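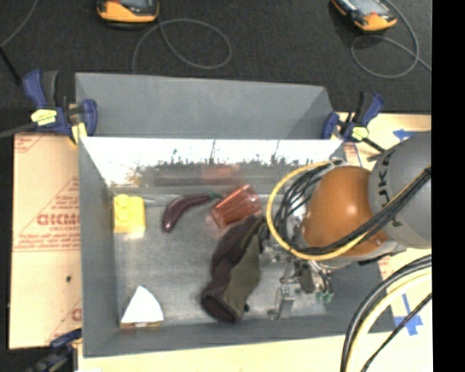 Can the Dandier picking kit be hired before we decide whether to buy it?
Hire is possible for up to 30 days, and the charge comes off the price if we keep the kit.

Filed under: Minutes / Equipment Review

Print this page | E-mail this page

Dandier picking kit: review meeting, July
Chair: Rimantas Ķēniņš

1. Minutes of the last meeting
Agreed, with one correction. The quote from Isen was for the service plan only, not for parts.

2. Trial results
The Salem site has logged 1,446 picks. Hard items gave little trouble. Soft and floppy items were dropped more often, and the chair asked for these to be listed separately in the next report. Stitton want to see more than 2,000 picks before they give a view.

3. Service plan
Isen offer a visit every 6 months. Stitton asked whether cables and hoses are covered. The draft does not say. Chair to write to Isen.

4. Training
Half a day per operator is included in the price. Salem felt this was enough for loading and restarting, but too short for changing the gripper settings.

5. Decision
Put off until the Stitton figures are in. The hire will carry on at Salem on the same terms.

6. Any other business
None. The meeting closed at 3.40 pm.

Related items
Dandier kit: questions sent to the supplier
Isen service plan, second draft
Salem site: bench layout and power supply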